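Grundulero Two-Hand Teaching Station

Showing a robot a household job is a bit like showing a patient friend how you do things at home, and we built the Grundulero station for people who would like it to feel that way. You sit down at a pair of small leader arms, take hold of the grips, and the two big arms across the room go where your hands go. Squeeze and they pinch, ease off and they let go. Most new operators are comfortable before their first coffee break, and the rest get there by lunch!

Soft things are where the station really earns its keep. A shirt or a towel never lies the same way twice, so it helps enormously to have a person deciding, moment by moment, where to take hold and how hard to pull.

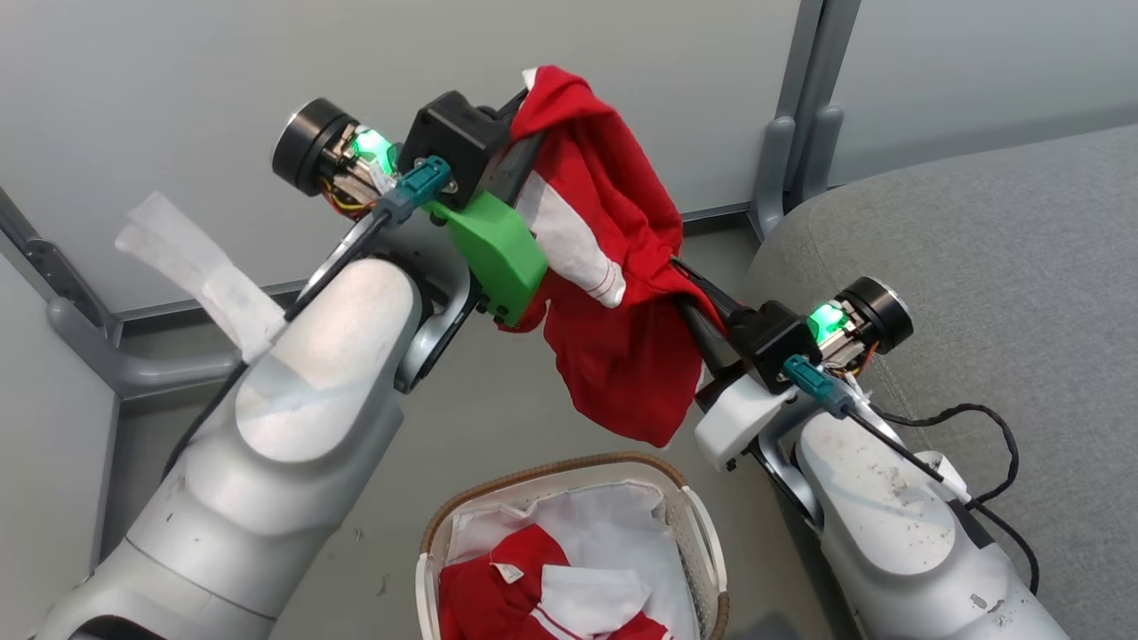 We always suggest starting with laundry, and starting slowly. Take the cloth with one gripper, bring the other one over to meet it, and give yourself time to look before you tug (everybody tugs too early at first, ourselves included). If a try goes badly, press the left pedal and it is marked as a miss, but kept, and you can carry straight on with the next one.

Every session is saved by the Stevley recorder, with the camera views and the arm movements lined up on one clock. The internal drive holds 900 demonstrations of ordinary length, and you can replay any of them on the arms at half speed.

In the box: two leader arms, foot pedals, Stevley recorder, 21 spare finger pads, printed guide
Follower arms: sold separately
Leader pair weight: 196 ounces
Part number: 2652
Bench clamps: Mikuš, medium

Orders placed before June come with the longer pedal cable. Do write to us if your room is an odd shape, and we'll gladly help you plan where everything goes.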